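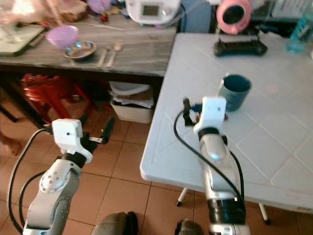

PRESS RELEASE – for immediate use
January 15, 2024

Prorkolcombe Baths to reopen after rebuild

Prorkolcombe's old public baths, shut since the boiler failed, will open again this October. Work starts on site next month. Built 1925. Main pool, slipper baths, laundry block – all staying.

Sakalauskas has been appointed main contractor. Architects are Kunum, who drew up the scheme after over 200 replies to the public consultation. Most people wanted the same thing, warmer water and proper changing rooms.

What's planned:
New roof over the main pool
29 changing cubicles, original doors kept where they can be repaired
A learner pool in the former laundry
Level entrance from Station Road, replacing the steps
Café, open to non swimmers aswell

Heating and filtration by Trondeo. Old boiler house to be kept as a store.

The side lane will be closed to cars for 3 weeks while the scaffolding goes up. Residents will get a letter with the dates. Footpath stays open thoughout.

Swimming lessons – bookings open in the summer, times and prices to follow. Anyone still holding an unused ticket book from before the closure can swap it at the desk, please bring the whole book and not loose tickets.

Plans are on show in the library foyer during normal hours.

ENDS

Press enquiries: Prorkolcombe Baths press desk. Drawings on request.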